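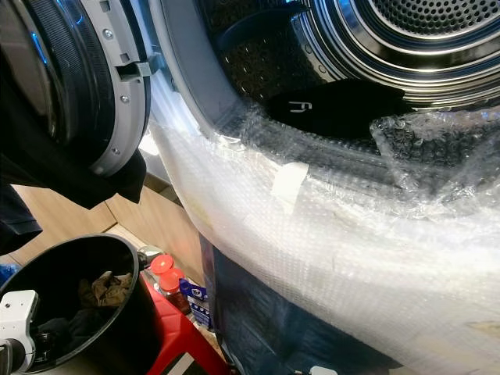
*A front-loading machine with bubble wrap around the door opening. A dark garment rests on the lower lip of the drum.*

The **Plistham door fault** was a recurring failure in the Vorkix household robot during laundry trials run by Trandarwood. It was first logged in February, when the robot reported a load as complete while a sock was still lying across the door seal. The door was then pushed against the sock until the arm's force limit stopped it.

## Fault

The control software, known as Shearer, counted an item as loaded once the gripper had opened past the rim of the drum. It did not check where the item came to rest. Small dark items were affected most - the depth camera returned few usable points from black cloth next to a shadowed drum.
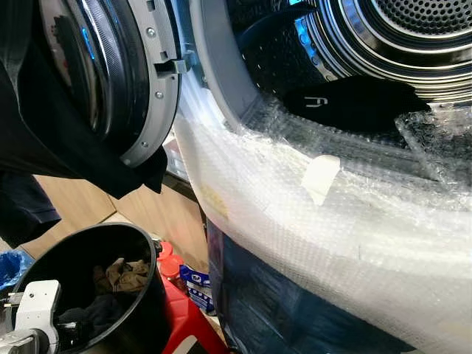

*Black sock at the drum opening, with the gripper at the laundry bucket.*

A review of 412 loading attempts found some 100 in which an item stayed on the lip. In 3 of these the door latch was bent. No injuries were reported.

## Safety measures

Trandarwood suspended door closing without supervision and lowered the force limit. Shearer version 2 added a second look at the rim before the door is moved, along with a stop if the view is blocked by the arm. Clothing hung over the door remained a known problem, and operators were told to clear it by hand before restarting a cycle.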